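Replacing the battery in a Dolside electric shaver

The shaver is a three-head Dolside, the older model with the removable hair chamber, and it had reached the point where a full overnight charge gave me 6 minutes. One shave, if I skipped the neck. Settimio Marchetti asked in the comments last month whether the cell could be replaced without wrecking the seal, so I took notes.

First, the cell. It is a single nickel-metal hydride cell, AA size, with welded tabs soldered to the board. The label on mine gives no capacity. I ran it through the charger-analyzer three times and got a best figure of 91 mAh, which explains the neck. The replacement was sold as 1300 and measured 1301 mAh on its second cycle. After soldering I did not measure it again.

Opening it. Pull the head off, then the hair chamber. There are two screws under the chamber, and another two under the trim piece at the bottom, which is held by clips and a little glue. A hair dryer on low for a minute softens the glue. Do not pry from the charging socket end. I did this on the first shaver I ever opened, a Cherkaoui, and cracked the socket.

With the screws out, the front shell lifts away and the inner frame slides out toward the head end. The rubber seal stays with the frame. Mine was flat on one side and had old soap in it. I washed it, dried it, and put a thin film of silicone grease on it. Petroleum jelly is often suggested for this and I would avoid it on rubber.

Soldering. Note which way the cell sits before you remove it. The plus end on mine faces the motor. Buy the cell with tabs already welded on; heat applied straight to the cell damages it. The old tabs go through the board and are bent over, so straighten them first or you will lift the pads. I used braid and a 60-watt iron and it took longer than it should have. 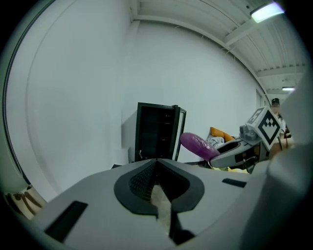
Cleaning was the other half of the job. Two years of stubble and skin oil had packed around the drive pins, and the brush that comes with the shaver does not reach them. A cut-down toothbrush and rubbing alcohol worked on the pins. Light gray plastic shows dirt in every seam, and a deep recess with a narrow slot at the bottom of it is the worst shape to clean, as no bristle gets to the end. For those I use a wooden toothpick wrapped in a scrap of lint-free cloth, slightly damp. Blow the slot out afterward and let it dry with the shell open.

Reassembly is the reverse, with one catch. The power switch has a small sliding cap that falls out when the shell is tilted. Lay the shell face down, seat the cap, and lower the frame onto it. Tighten the four screws a little at a time so the seal seats evenly.

Result so far: nine shaves on one charge and the low light has not come on. I have not rinsed it under the tap yet — Hanna Bielecka reported water behind the switch on hers after the same job, and I want to check the seal again first. New cutters are on order.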